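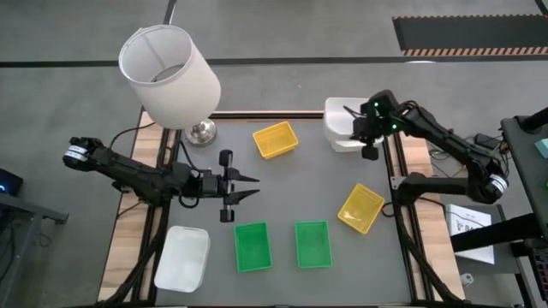 Attachment 1: work table with lamp, yellow and green baskets and white containers

Ticket 498: Shared label printer skips every other label
Opened by: Hashini Samarakoon
Assigned to: Hipólito Olivares
Status: Resolved
Opened: May 10, 2020

Reported problem
The Radau label printer in the stock office feeds a blank label after each printed one. It started after I loaded a new roll. The old roll ran out halfway through the Navaratnam order, and I still have 77 labels to print. Printing the test page from Skider gives the same result. I turned the printer off and on. No error light.

Reply, Hipólito Olivares
Please check which label size is set in Skider under Devices, Media. Also tell me what is printed on the inside of the roll core. The rolls we bought in February were a different length from the ones before.

Reply, Hashini Samarakoon
Skider says 4 inch. The core says 3 inch, gap type. I changed the setting to 3 inch and saved it. Now it prints one label correctly, then stops with a steady orange light.
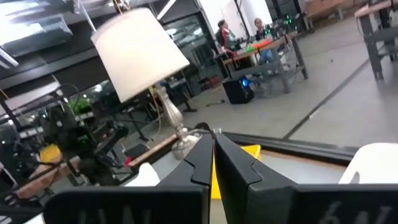 Attachment 2: close view, bright yellow item behind the black fingertips

Reply, Hipólito Olivares
Orange means the gap sensor has not been recalibrated for the new size. With the roll loaded and the cover closed, hold the feed button until the light blinks twice, then let go. It will push out a few blank labels and stop. If the light stays orange, open the cover and wipe the sensor window with a dry cloth. Then clear the queue in Skider before you print again, or the old jobs will come out in the wrong size.

Reply, Hashini Samarakoon
The first try did nothing. Wiped the sensor and tried again, and the light went green. Cleared seven old jobs from the queue. All the Navaratnam labels are printed and none were skipped.

Resolution
Media size corrected, sensor cleaned and recalibrated. Default size for this printer changed to 3 inch in Skider. Ticket closed.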